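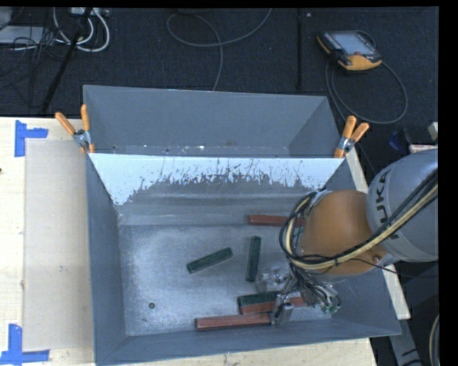 Renaud Record Storage Bin, Two-Compartment

Manufacturer: Mumow
Product line: Renaud
Item number: 1729
Availability: In stock. Orders received before 2 p.m. ship the same business day.

Overview

The Renaud two-compartment bin is designed for the storage and display of 12-inch vinyl records in retail shops, radio libraries, and school music departments. Records stand upright with the covers facing forward, so that customers and staff may browse by hand from the front of the bin to the back. The bin may be placed on a counter or mounted on the Drirer floor stand, sold separately.

Capacity

Each compartment holds 34 double albums in gatefold covers, or a larger number of single albums depending on the thickness of the sleeve. Box sets should be stored flat on a shelf and are not suited to this product. Seven-inch singles require the Piltlow insert, which divides one compartment into two narrow rows.

Mumow recommends that compartments not be filled completely. A hand's width of open space allows covers to be tipped forward without bending the corners or splitting the seams.

Specifications

Format: 12-inch LP, 10-inch LP
Compartments: 2
Net weight: 11 pounds
Assembly: None required for counter use
Compatible stand: Drirer floor stand
Compatible insert: Piltlow singles insert
Country of assembly: United States

Care and Use

Wipe the bin with a soft, damp cloth and dry it before returning records to the compartments. Solvents and scouring pads should not be used. Records should be kept in outer sleeves at all times, particularly colored and splatter pressings, which are often sold in clear covers that scratch easily.

Place the bin away from radiators, amplifiers, and direct sunlight. Vinyl may warp under steady heat, and printed covers will fade in a shop window over the course of a single summer.

Do not lift the bin while it is loaded. Remove all records first and carry the bin by its outer walls.

Title Cards

A set of blank title cards is included with each order. Printed cards, arranged by artist, label, or genre, may be ordered in sets of 238. Custom wording is accepted for orders of two sets or more. Please allow additional time for custom printing in July, when the print shop operates on a reduced schedule.

Returns and Warranty

Unused bins may be returned within 30 days in the original carton. The Renaud line is covered by a five-year limited warranty against defects in workmanship. The warranty does not cover surface wear from normal handling or damage to stored records.

Institutional Orders

Libraries, broadcasters, and schools may purchase by written purchase order. Requests for quotations should be addressed to Florian Bodin, Institutional Sales, and should state the number of bins required, the delivery address, and whether a loading dock is available.

Related Products

Drirer floor stand
Piltlow singles insert
Renaud title cards, blank
Renaud title cards, printed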